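Print this message | E-mail this message
Reading time: 2 minutes

To: Workplace Changes list
Subject: Re: Hand-held grippers and the kitchen duty roster

Colleagues,

Thank you to those who sent comments on the July notice. The message below raises points that several of you also put to us, and I am answering it on the list so that all staff at Dimberg have the same information.

> The notice says that kitchen and pantry tasks will be recorded
> with the hand-held grippers so that the Istari units can take
> over part of the work later on. It does not say what happens to
> the hours of the people now on that roster. It also does not say
> whether wearing the head camera is required. Some of us on the
> Abugri side would like both answers in writing before we sign up.

On the first point, no hours will be removed from the pantry roster while recording is under way. Staff who record are paid at their regular rate, and the time is entered under the Flumow code, separate from kitchen duty. Each session is limited to 2 hours, with no more than 4 sessions per person in a month. If any task is later assigned to a unit, the affected positions will be reviewed with the employees concerned before the roster is changed.

On the second point, the head camera is part of the recording work, but the recording work itself is optional. A decision to decline will not be entered in a personnel file and will not affect shift assignments. Employees who agree and later change their minds may withdraw by notifying their supervisor.

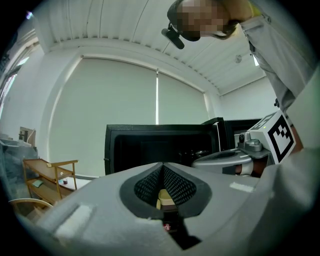 Recording work at the microwave, with hand-held grippers and head camera.

The target for the first phase is 600 recordings, of which over 200 have been accepted. Opening and closing appliance doors makes up a large share of the remaining list. Supervisors are asked not to set individual quotas. Slow or repeated attempts are acceptable and should be submitted with the rest.

Several employees reported soreness in the wrist after using the grippers. Please stop when this occurs and report it the same day through the usual form. The remaining time in the session will still be paid.

Faces are to be obscured before any recording or still is shared outside the project team. Questions about stored material should be sent to me directly and not to the list.

A revised version of the notice, with the above terms included, will be placed in the shared folder. Sign-up sheets already submitted will be held until their signers have confirmed in writing that they accept the revised terms.

Sharada Chettiar
Workplace Relations, Dimberg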